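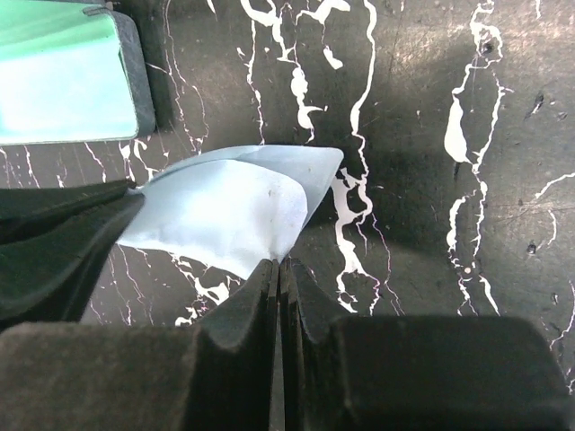

4.2 Small cloths on kitchen counters

We were delighted by how much the humblest item in our study had to tell us. Of the 212 counter-clearing sessions in the Koppel set, 22 were given over to cloths alone, and these turned out to be the richest of the lot. A cup has one shape wherever it is put down. A thin cloth has a new one every time – a flat sheet, a loose roll, a crumpled heap with one corner sticking up – and people treat each of these as a different kind of object.

Figure 3. A crumpled pale blue cloth over a dark gray, white-veined work surface, with part of a mint green object at upper left.

We sorted the cloths by their state at the start of each session, following the Grallura scheme but folding its two "partly creased" classes into one. Crumpled cloths were by far the most common. They were also the ones our participants were least willing to call untidy! In the July interviews, many said that a cloth left in a heap was "in use," while the same cloth lying flat in the middle of the counter was "left out." Position mattered as well. A cloth close to another object was usually read as belonging with it, and was often moved only when that object was moved.

The surface underneath plays a part we had not expected. On strongly veined counters, pale cloths were passed over more often during the first sweep, and some 19 of the late pickups in the full set fall into this group. We find this a lovely result, as it suggests that a tidy-looking counter depends partly on its pattern. Plain counters from the Flovach kitchens showed no such effect, though the cloths there were larger and mostly white, so the two groups should be compared with care. Section 4.3 takes up the question of folding.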